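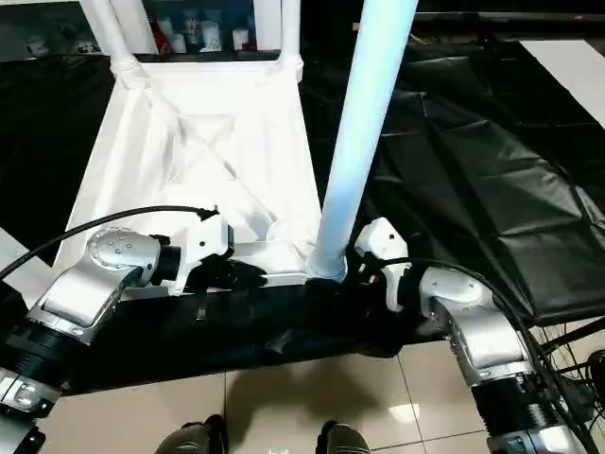

White plastic chair, upside down on a black cloth.

How to farm Nimance shards without wasting your Saturday

Every guide to Undari says the Barta caves are the best place for shards. I doubt most of the people writing that have run them since the August patch. I did 20 runs and came out with fewer shards than I used to get from the beach at Omau.

Start at Omau, then. Take the fast travel point by the pier and sell your junk before you leave. You need two free bag rows and a fire weapon. Any fire weapon. The "required" legendary bow is nonsense.

Clear the 3 crab nests going north, then rest at the camp until nightfall. The nests come back. Supposedly resting twice improves the drop rate, but I saw no change and neither did Saqib Sethi, who tested it on a separate save.

Stop when you have 900 shards. That pays for the full armor upgrade, and the vendor won't buy extras for anything worth the walk.

As for the luck charm, the tooltip promises "greater fortune" and gives no number. I'd wear the stamina ring until somebody shows me one.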